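ムバリ・ヴィッサーは約束の時間より早く着いて、もうコーヒーを半分飲んでいた。四人組バンド、ロルティス(Loltis)の歌とオルガンの担当である。二月に出た三枚目のアルバム『Tellcombe』の話を聞くはずが、最初の話題は機材車だった。

「暖房が右側だけ効くんです。だから席順で揉める。音楽性の違いで揉めたことは一度もないのに」

結成から八年、ロルティスは小さな会場を回り続けてきた。前作は自主制作で2,000枚をプレスし、売り切るのに三年かかったという。

「残りの何枚かは母が買ってます。本人は否定してますけど。親戚の結婚式に行くと、引き出物の袋に入ってるんですよ」

新作の題名は、録音をした村の名前からとった。古い集会所を借り、二週間寝泊まりしながら全十一曲を録り終えた。防音はないに等しく、三曲目の終わりには隣の農家のトラクターが入っている。録り直しも検討したが、ドラムのワトキンスが反対した。

「『自分よりテンポが安定してる』って言うんです。あの人がそこまで他人を褒めるのは珍しいので、残しました。クレジットには入れてません。農家の方に印税の説明をするのが面倒で」

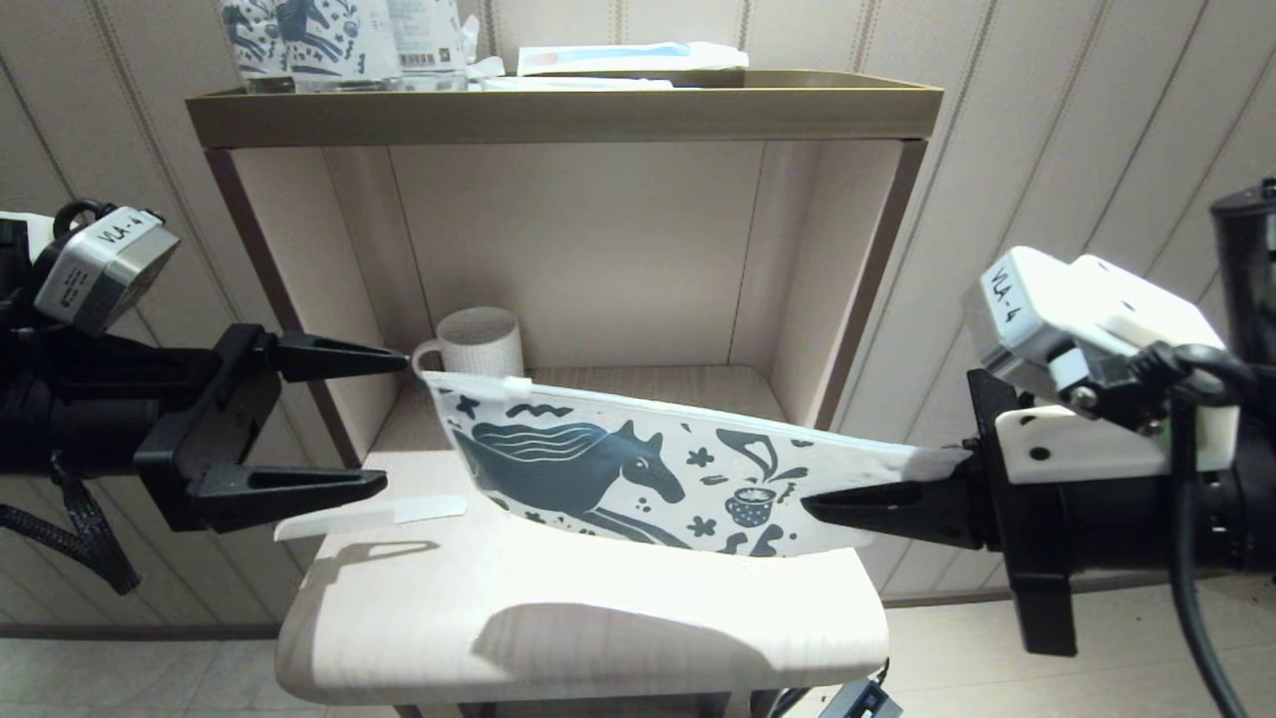 歌詞の書き方も変わった。以前は移動中に携帯電話へ打ち込んでいたが、今回は紙のノートに戻したそうだ。理由を尋ねると、少し考えてから首を振った。

「深い話を期待されてますよね。電話を川に落としたんです。次のを買うお金がスタジオ代に消えたので、しばらくノートでした。書いた歌詞は103行あったんですけど、読み返したら使えるのが九行。電話に打っていた頃と歩留まりは同じです」

その九行のうち四行が、冒頭の「Cledeo」になった。古いオルガンの音だけで始まり、二分近く歌が出てこない。レーベルの担当者からは、せめて三十秒に縮められないかと言われたらしい。

「縮めましたよ。もとは四分あったので」

クレデオとは何なのか。人の名前とも薬の名前とも読める。

「綴りの響きで決めました。ファンの方が立派な解釈を書いてくれていて、ラテン語の語源まで載ってるんです。読んで感心しました。次に聞かれたらあれを話そうと思ってたのに、今日は忘れてきました」

昨年の夏には、約3,000人を前にした野外フェスティバルにも立った。バンドにとってこれまでで一番大きな舞台だったはずだが、本人の記憶に残っているのは別のことだという。

「隣のステージの音がずっと聞こえていて、向こうのほうがいい曲だったんです。間奏のたびにベースがそっちへ寄っていく。あとで本人に言ったら、『寄せたほうが客が得をする』と。まあ、そうかもしれないですね」

では小さな会場のほうが好きなのかと水を向けると、それも違うらしい。

「小さいところは小さいところで、お客さんのあくびが見えるんです。バラードの二番で、前列の真ん中。あれは効きます。帰りに物販でTシャツを買ってくれたので、恨んではいません」

影響を受けた音楽についても聞いた。よく六〇年代の英国ポップに例えられるが、子どもの頃に家で流れていたのは、もっぱら父親の好きな行進曲だった。

「だから私の曲は、どれも歩けるんですよ。バラードでも歩けます。葬式用に使いたいという問い合わせが一件ありました。速すぎるとのことで、流れましたけど」

アルバムの最後に置かれた「右側の席」は、ピアノと声だけの静かな一曲である。別れの歌として受け取られることが多く、客席で泣いている人もいる。冒頭の暖房の話を聞いたあとでは、こちらの受け取り方も少々怪しくなってくる。念のため、あれは機材車の歌かと確かめた。

「そうです。でも書かないでください。せっかく泣いてもらってるので」

少し間を置いて、書いてもいいという返事に変わった。春からのツアーは十四か所。車は同じもので、暖房の修理代は見積もりだけ取ってあるそうだ。

「見積もりを見て、みんなで厚着をすることに決めました。ワトキンスはもう毛布を買ってます。一枚だけ」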